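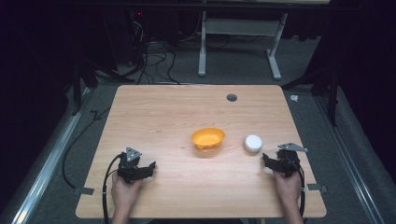
Methods track / speaker notes

Okay, hi everybody. Say the title, say Grindbridge, breathe. Leave the first slide up while people find seats, and start talking over it.

The question we started with was pretty small: if you teach a policy from hand-held gripper demos, how much does it matter which camera it learns from? We had a view from up high, where you get the bowl and both hands at once, and we had the views from the tools themselves. Everybody on the Zarnent project had an opinion (me too, loudly!) and we had no numbers at all.

So we trained 3 versions. One got the high view only, one got the gripper views only, one got everything. Same demos, same training budget, 8 tasks, all two-handed, all tabletop. Slow down here, I always rush the setup and then people ask about it later.

Click.

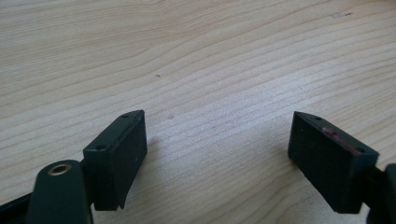
Vlachou asked at the dry run whether a view like that teaches the policy anything at all before the fingers get near an object, and whether we could just throw those stretches away.

Great question, so I'm putting it in the talk. We tried it! We cut every stretch with nothing near the fingers and retrained. The gripper-only version got worse on 2 of the tasks, both of them long reaches. My guess is that the bare stretches carry motion, even when all you have to go on is wood grain sliding by. It's a guess, and I should say so out loud.

Then the main result: the combined version won overall, but gripper-only beat high-only on anything with a tight grasp. High-only was better at picking which hand goes first. Point at the bar chart, don't read it.

If I'm past minute 14, skip the Fukville replication and go to questions. If not, tell them the second site got the same ordering with a different table and different people doing the demos.

Last slide is the link to the code. Leave it up during questions.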